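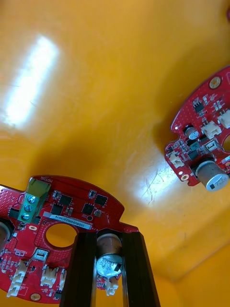

By Roel Verstraete, Tetovberg Assembly Guidance

How to set handling rules for robotic kitting of boards, solenoids and harnesses

Step 1. Assign one part type to each bin and record the assignment before the cell is started. Round boards should lie flat. Grip them by the edge of the board and keep the fingers away from capacitors, terminal blocks and connector headers. Record the serial label where the board carries one.

Step 2. Set the approach height for each bin separately. Solenoids are picked by the body – never by the lead wire.

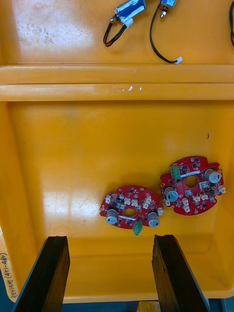 Tănase asked whether a single grip force could be approved for both part types. It may not. Each type requires its own entry in the force table, signed before release.

Step 3. Place harnesses so that the connectors do not touch one another. Lift at the sleeve or housing, and limit speed until the free ends have cleared the bin wall.
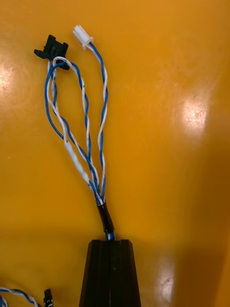

According to Bellano, twisted pairs should also be inspected after 4,000 cycles of the gripper, and the present edition adopts that interval.

Step 4. Define the kit tray layout on paper and keep a copy at the cell. A complete kit holds one solenoid, one board and one harness.
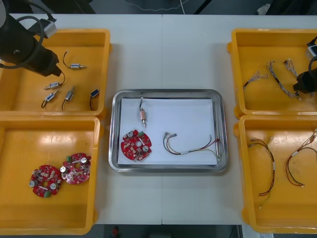
Where two arms share a tray, only one may enter it at a time. The waiting arm stays over its own bins until the other has withdrawn. Log any dropped part on Form 407 and set it aside for inspection.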